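We drove up to Edley in December for the open day at the old paper mill, which has been making sheets by hand again since the Urnberg plant closed its line. Parking was in the paddock behind the hall and cost $2. The gate opened at nine and there was already a queue for the tea van.

Tours left from the loading dock. Ours was led by Sang Hứa, who runs the vat room. The pulp is mostly cotton offcuts from a shirt factory in Prollport, beaten in a trough until it has the colour and thickness of porridge. He pulled a few sheets while we watched, then let the kids have a go. My daughter's came out with a hole in it and she was very pleased with it.

Upstairs is the drying loft, with louvred shutters down both sides that are opened or closed depending on the wind. In summer a sheet dries overnight. In winter it can take most of a week. 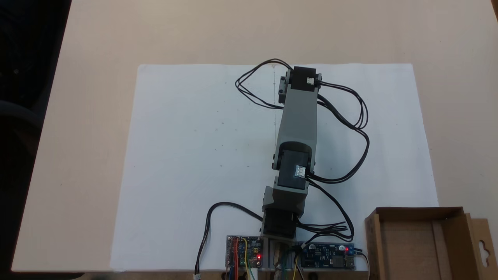 The finishing room was the part I liked best. Quyên Tạ sorts the paper there, holding each sheet to the window and putting it in one of three piles. Specks and small creases go in the seconds pile, which is sold by weight in the shop. The heaviest stock they make is 300 gsm, for watercolour, and the 200 gsm is what most of the printmakers order.

The shop is cash only, so go to the bank first. I bought a bundle of seconds and a notebook with a grey cover. Lunch was a sausage in bread from the fire brigade stall, and there was a decent bánh mì from the Đỗ family's bakery, though they had sold out by one o'clock.

The loft stairs are steep and there is no lift. The ground floor is fine for prams.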